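Herwood moves its carton planning to one system

Herwood, the folding carton maker in Tirnen, will replace five separate programs with one planning system from Westerberg. The change starts in October at the Grernholm plant.
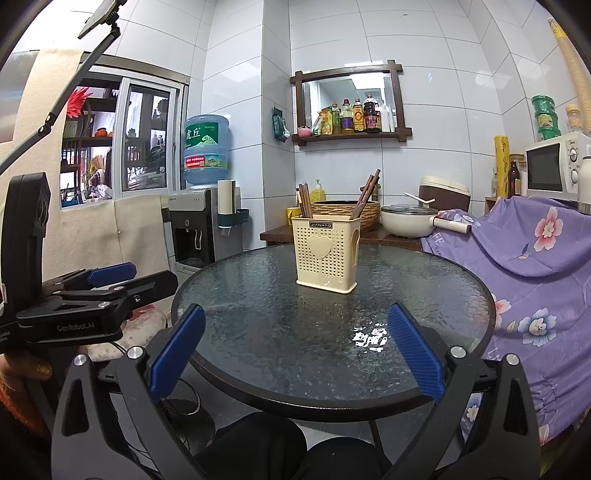

Until now, estimators typed each job again for the cutting department, and a small order of 1000 cartons needed the same paperwork as a large one. The new system keeps quotes, die drawings and plate files under one job number.

About 200 employees will receive training. The Tirnen office follows after the plant.
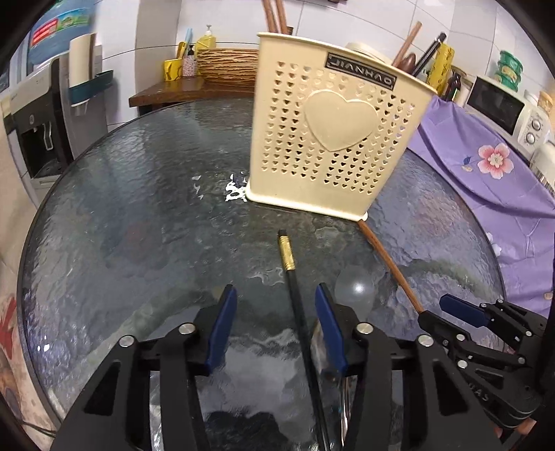

A cream plastic basket with chopsticks on a glass table.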